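Moriarty Street Seed Library
Minutes of the winter planning meeting
February 19, 2021, held online

Opened at 7:05 in the evening, once the sound was sorted out. Notes from the previous meeting were accepted with one fix: the squash that did so well last year was the long-necked one, and the notes had it down as the round one.

1. The shelf as it stands

We have 700 packets sorted and labeled, which is a wonderful place to be in the middle of winter! Beans and tomatoes take up more than half of that. Flowers are thin, apart from calendula, and calendula we could hand out by the bucket. There was a happy detour here about whose calendula has come up in a driveway, a gutter and a compost bin.

Lettuce is the weak spot. We have 12 packets left and most of that seed is old. Agreed to try a germination test on damp paper towels before giving any of it out. Three members will each take a packet and report back to the email list. If fewer than half the seeds sprout, the rest goes into a "sow thickly and hope" envelope, free to anyone who wants it.

2. Where the seed goes in spring

The Bevus bakery has offered us the window shelf again and everyone was delighted to say yes. People pick up packets with their bread, and last year that shelf emptied faster than the one at the branch library. We do need a better lid for the box, as flour got into everything.

The branch library is still closed to browsing but will do pickup at the door. Members can ask for up to five packets by phone or email. A longer list of what we have, with a line on how to grow each thing, will go up on the web page. Offers to write those lines came in quickly — the bean section was claimed before the item was even finished.

3. Labels

Long talk, good talk. Last year's labels faded on the sunny side. We looked at two samples held up to the camera. Pencil on plain card won easily over marker. Each packet from now on should show:

Name of the plant, and the variety if known
Year the seed was saved
Street or garden it came from
Anything odd (climbs, spreads, hates wet feet)

One member asked that we also mark which plants cross easily, so beginners don't save squash seed and get a surprise. Agreed. A small "X" in the corner will do, with a note on the web page to say what it means.

4. Seed drying rack

The old window screens worked very well for drying but took up a whole kitchen table. The new plan is a stack of five screens on a light stand that folds flat. Three members have been trading ideas all month and the drawings are lovely. Size is set by the screens we already own, so the only things to buy are bolts and a few corner pieces. Top limit for spending: 90 dollars. Passed with no one against.

Tools can be borrowed within the group, and anyone taking part should put their name on the list for a hex key, small saw or drill. Build date to be picked once it is warm enough to work in a yard with the doors open.

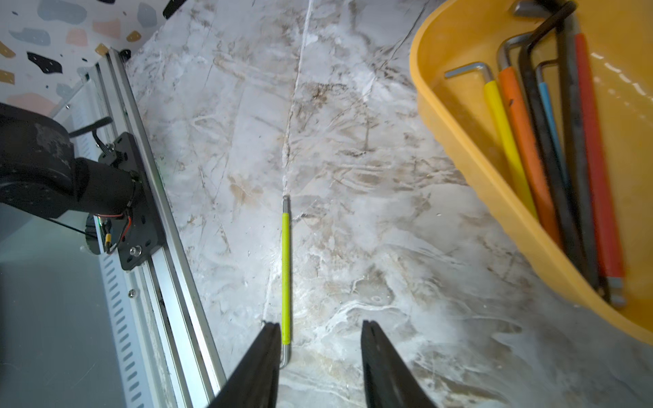 Moved on to whether the rack should live outdoors in summer. One member felt strongly that it should stay under a roof at night, having lost a whole tray of poppy seed to dew two years running, and suggested a porch with a fan on low. Another thought a fan would send the lettuce seed into the next county. Left it at this: under a roof, fan for the beans, no fan for anything with fluff on it.

5. June swap

Hopes are high for an outdoor swap in June. Nothing firm yet, as it depends on what gatherings are allowed. The lot behind Trasulex Hardware has plenty of space for tables set well apart, and the store is glad to have us. If it can't go ahead we will do a porch-to-porch version, with a map and a two-hour window. The map idea got so much love that several people want to do it either way.

6. Kids' packets

The Fistura after-school club would like 23 small kits for children to grow at home. Sunflowers, radishes and scarlet runner beans were the favorites. Peas came up too, but we are short. Kits to be packed by the middle of next month, with a drawing sheet in each so we can see what comes up.

7. Other items

Still looking for small glass jars with lids, any shape.
Someone has far too many onion sets and will leave them in a crate by the gate on Moriarty Street. Help yourself.
The garlic planted in the shared bed is up and looking great under its straw.

Next meeting in four weeks, same link. Please bring lettuce results.

Closed at 8:40.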